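Report on the December Visit to the Ekport Textile Reuse Center, Pokholm

Members of the Prultis Household Waste Association visited the Ekport center in Pokholm in December. The purpose was to learn how the center receives and sorts used clothing, and whether its methods could serve the smaller collection points in our district.

The group arrived at 9:30 a.m. and was received in the intake hall. Ekport accepts clothing, bed linen and curtains from 16 collection points. In the month before our visit it recorded 3301 bags. Each bag is weighed on arrival, and the weight is entered against the collection point from which it came. Staff noted that bags left outdoors overnight remain the most frequent cause of loss, and that locked bins have reduced the problem at the Tawhiri Road site.

Sorting follows six grades. The first two go to the center's own store, the third to partner stores, and the fourth to repair. Grade five is cut for wiping cloths. Grade six is baled for fiber recovery, at a cost the center would like to see fall. Zippers and buttons are removed by hand before baling.

After lunch the group heard a presentation on preparing clothing at home. Ekport asks households to keep pairs of shoes tied together, to close all fasteners, and to leave worn items in the bag so that the center may decide on their use. Members asked about wool, which is stored separately in the cold months, and about school uniforms, for which a local exchange is planned.

The association will consider two matters at its next meeting: the purchase of locked bins, and a shared weighing form based on the one used in Pokholm. Copies of the Ekport grading sheet are available from the association office on request.

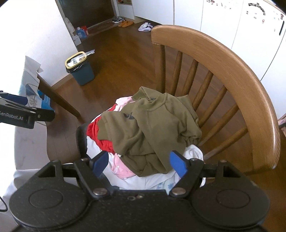
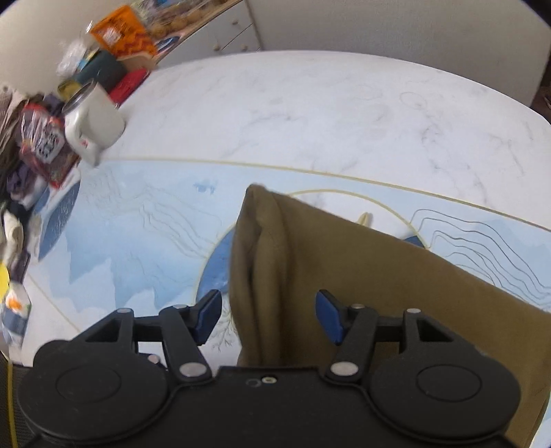
Clothing on a wooden chair (first picture) and olive-green cloth on a round table (second picture).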